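7 February 2023

My hands smell of rubber grips and my neck is stiff as a board, but it was a good day, and I want to get it down before I fall asleep in this chair with the tea going cold next to me.

I finally got a whole afternoon on the remote arms! Natália Macedo had the morning and was still at it when I came in, shoes off as usual, humming, and she let me sit beside her and watch a few rounds before I took over. The job this week is the wicker basket. Small thing on the white table, pick it up, bring it over to the basket, let it go, back to the start, and then the same again with the thing moved a little. It sounds like nothing. A toddler would do it and then do it again just to hear you clap. But when your fingers are a yard away from where the picking up happens, and all you have to go by is the little wrist picture on the screen, it is a different kind of work altogether. 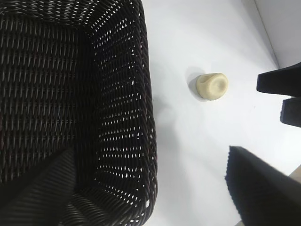 What I keep getting wrong is the coming down. I go in too fast, the way I would with my own hand, and then I stop short and fuss about, and Nele Stevens says the fussing is exactly what gets learned. She was very kind about it. She said to think of how I'd show my granddaughter to thread a needle, slowly and without changing my mind halfway, and that helped more than anything in the Wovley handbook, which I have read twice now and still couldn't tell you what chapter four is about. So I tried saying it under my breath: over, down, close, up. Over, down, close, up. Sofia Tsoukalas heard me from the next station and joined in, and the two of us must have sounded like a rowing club.

We are meant to keep 43 good ones by the end of the week for this basket. I did 12 today and Nele kept 10, and I was so pleased I nearly phoned home about it! The two she threw out were fair enough. In one I let go early, plain impatience, and in the other I sneezed, and the arm sneezed right along with me. I do wish we could keep that one somewhere.

The crossing over to the basket is the part I like best. There's a moment when you have swung past the rim and the weave all goes streaky on the screen, and I always want to slow right down until I can see every strand again. Nele wants it in one sweep. She is right, I know, but it feels like walking down the cellar stairs with my eyes shut.

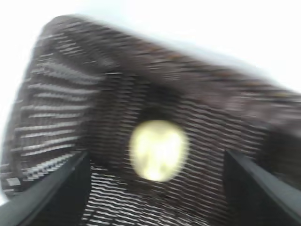 Natália steers by the rim, she told me over lunch, and hardly looks at the fingers at all. I look at nothing but the fingers. I'm going to try it her way tomorrow and see if my neck thanks me. She also lowers her chair a good deal more than I do, so that her elbows sit on the armrests and the work is all in the wrists, and I may steal that too while I'm about it.

Philomena Odoi came through from the Dierckx side at the end of the day with the rest of the ginger cake, and asked me whether it didn't feel odd, at my age, teaching something that has no face. I said I taught piano for years to children who looked out of the window the entire time, so no, not very. But I have been turning it over since. With the children I could hear them practicing, even when it was awful. With this, I do my little pile and it goes off to Skinthorpe, and perhaps in a few weeks Nele will run it and let us watch. She has promised we can all come in for that. I shall be as nervous as I ever was at a recital.

Tomorrow: bring the thin cushion, ask about the left pedal sticking, give Sofia back her umbrella. And write to Mother about October, I have put that off long enough.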